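Hoi-yan Yen has read a lot of warning labels, and she doesn't think much of most of them. She spent years testing kitchen products before she began advising people on injury claims, and when I asked her about the Griltum, the countertop pressure brewer that Fadport pulled from stores in October, she sighed before I had finished the question.

"They call it a voluntary recall," she said. "I'd like to know how voluntary it was."

The Griltum was sold as a way to make soup, coffee or stock in 5 minutes. Fadport says 1584 buyers have asked for a refund. It has not said how many of them were burned. A suit filed by a group of owners claims the lid could be opened while the pot was still under pressure. Fadport denies it and blames "improper handling."

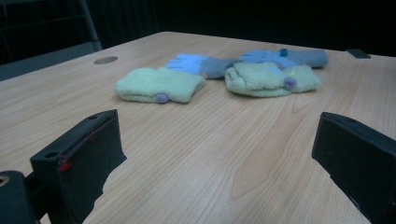
A light wood tabletop.

Yen has heard that phrase before. "Improper handling means you picked it up," she said. "Look at page 2 of the manual. It tells you to wait for the light to go out. Then look at the ad, where the guy pops the lid while he's talking to his kids. Which one do you think people saw?"

I put it to her that buyers have some duty to read the instructions. She agreed, up to a point. What bothers her is the order things happened in. By her account the seal was made by Bassi, a supplier that had switched to a cheaper ring, and the change never showed up in the safety paperwork she was given. Bassi told me it met the specs it was handed. Fadport would not comment on the ring at all.

"So the supplier says ask the brand, and the brand says ask the lawyers," Yen said. "I've asked. You can see how far I got."

She is no easier on the other side. The firm behind the suit, Arnik, has been running ads looking for more owners, and Yen thinks the payout will look small once the fees come off. "If somebody gets 200 dollars and a coupon for another pot, I wouldn't call that a win," she said. Would she take the coupon? "I'd frame it." 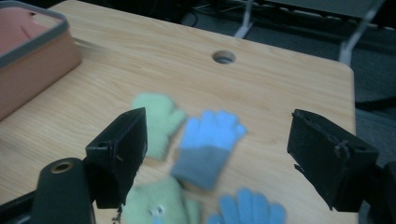

Gloves on a table, two of them mint green.

Fadport now says a new version with a locking lid is on the way - same name, same price. I asked Yen if that settled anything for her.

"It tells me they knew how to make a locking lid," she said. She wants to see test results from an outside lab, with the supplier of the ring named. Fadport told me the results are confidential while the case is open. The next hearing has not been set.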